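Iced tea for a long afternoon

We had an open afternoon at the Arnex space in February, and I said I would take care of the drinks. I picked iced tea. It is cheap, most people will drink it, and it can be made the night before. I have now done this four times in different rooms, and I keep losing the notes, so I am writing them down here.

The tea first. I use plain black tea, the Bravo loose leaf in the big bag, and I brew it double strength in the evening. A 308 gram bag makes more than I need for one event. I steep it for five minutes and then take the leaves out, whatever the bag says. Longer than that and it gets bitter once it is cold. It goes into the fridge in two covered pots with nothing added. No sugar. I put syrup on the side, and people who want it sweet can fix that themselves.

I used to add lemon slices to the jar. I stopped, as the seeds find their way into the spigot and then it drips all day.

The next thing is cups. I buy clear plastic ones. I know paper would be better in some ways, but with clear cups you can see how much ice has gone in before you pour, and that matters more than I expected. The sleeve I bought from Bavis had 52 cups in it. I bought two sleeves and brought home most of the second one.

Clear cups have one problem. They are light, and until there is tea in them they tip over if anyone bumps the table. A cup with only ice in it is not much better. So I put a tray under everything. I own two that are good for this, both black plastic with a raised rim. The rim is the whole point. Whatever falls over stays on the tray, and you can pick up the tray and carry it to the sink.

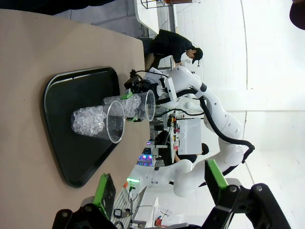
I did not always do it this way. At the first event I set the cups out on the bare table in rows, which looked nice for ten minutes. Then one went over and the rest of the row followed. Melted ice runs a long way on a flat table. It got into a box of name tags and under somebody's laptop, and I spent the next half hour with paper towels.

Now I only put out a few cups at a time and keep the rest in the sleeve under the table. If a cup goes down, I leave it until there is a gap in the line and deal with it then. There is no need to rush over.

Ice is where most of the money goes. The bags from the gas station are sold in big lumps that do not fit through the mouth of a cup very well, so you end up with three lumps and a lot of empty space. Small pieces are much better. They fill the cup evenly and they cool the tea as soon as it goes in. They also melt faster, so you have to make the tea strong to begin with, which is the reason for the double brew.

I keep the ice in a Tendus cooler, the one with the drain plug. It is an old cooler and the lid does not close all the way on the left side. I put a folded towel over the top and it holds through an afternoon. The scoop stays on a hook outside the cooler. If it lives in the ice, the handle gets covered and everyone digs for it with their fingers.

One more thing on ice: fill the cup to the top. I tried half cups for a while to save on bags. People came back for more ice and stood in the way of the people who wanted tea, so I did not save anything.

Setting up took 71 minutes from the car door to the first cup. That is too long. Most of it was carrying, and some of it was looking for a table that did not wobble. There was a good deal of stuff in the room already and not a lot of free surface, so I ended up with the tea on one table and the ice and tray on another. I was not happy about this when I did it, and later I liked it. People were not all standing in one spot.

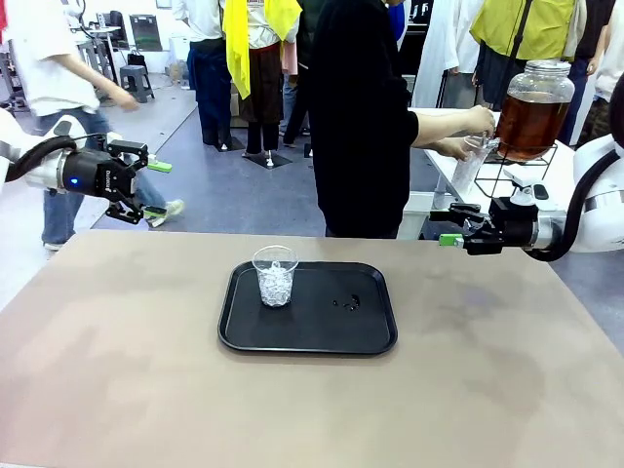
The dispenser is the one thing I would tell anyone to spend money on. I had a plastic one for years and the spigot leaked from the day I bought it. The glass one is heavy and I do not enjoy carrying it, but it pours cleanly and you can see the level from across the room. Get one with a stand. Mine sits up in a black wire stand on the side table, so a cup fits under the spigot and you don't have to hang the jar over the edge of anything. The lid stays on the whole time.

I refill when it gets down to a third. Below that the flow slows and people start tilting the jar, and I would like them not to tilt the jar.

Tea does stain. On a dark tray you hardly notice a spill, and on a light tabletop you will notice it the next morning. I wipe as I go with a damp cloth and then once more at the end with a little baking soda on the marks that are left. Do the tables before you do the dishes. By the time the dishes are done you will want to go home.

Cleanup went faster than setup. Leftover ice goes out on the grass or down the sink. Leftover tea goes into bottles and home with whoever wants it. The cups get rinsed and stacked if they are not cracked. The spigot comes off and gets washed by itself with a small brush - I skipped this once and found out why you should not.

For next time I want a second scoop, a cooler with a lid that closes, and a cart. I looked at a folding cart that was 374 dollars and decided I can keep carrying things for now. The one at the hardware store is smaller and has only two wheels that turn, but it would hold the jar and both pots, and I could get everything in from the car in two trips.

I may also try a green tea for the second pot. I have a bag of it open already and it needs to be used up.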